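Car and Van Tips for a Long Drive: What Earns Its Space and What Doesn't

31 August 2019
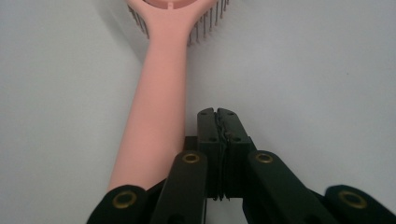
Packing the cab

Every list of road trip hacks wants you to buy an organizer that hangs on the back of the seat. I had two. Both sagged by the second gas stop and spilled cough drops under the rails. A shoebox on the floor behind the passenger seat holds the same things and costs nothing. Hairbrush, toothpaste, wipes, phone cord, done.

Keep the dashboard bare. Anything left up there will slide into the driver's lap on the first hard corner, including the "non-slip" mats sold to prevent it.

Windows that fog

The sock full of cat litter gets passed around every fall. I tried it in a van with four people breathing in it and could see no difference. Run the air conditioning with the heat on, turn off recirculate, and shake the snow from your boots before you get in. The shaving cream trick on the inside of the glass does work for a few days, then leaves a smear that catches every headlight. I won't do it again.

Loading a trailer

Heavy things go low and slightly ahead of the axle. People who tell you they can judge the balance by eye are the ones you see fishtailing on the downhill. Use a tongue scale, or borrow one. The rental yard in Mukdale let me use theirs without a fuss.

Check the straps after the first 8 miles, then at every stop. A strap that was tight in the driveway can be slack before you reach the highway. Bungee cords are for tarps. I don't care how thick they are.

Tires

"All-season" is a generous name. If you're crossing a pass in the cold months, get proper winter tires, and buy them in June if you can stand to think about it, when the shops are bored. Mine have over 500 miles of packed snow on them and still grip well enough.

Check the trailer tires too, the spare included. I found mine flat in Rodport, and I suspect it had been flat for a year.

Things people swear by

Kitty litter under a stuck wheel: sometimes. The clumping kind turns to paste. Sand is better.

Cardboard over the windshield overnight: yes, if it's dry out. In wet snow it freezes on and you'll be scraping paper.

Vinegar spray to stop frost: no. I've seen no good from it and the cab smelled like a salad.

The Wandirus folding shovel: fine for small drifts. The handle pin on mine bent the first winter – a plain short garden spade is longer and stiffer, and it fits behind the seat.

Cruise control on a slick road: leave it off, whatever the brochure says about the clever new system.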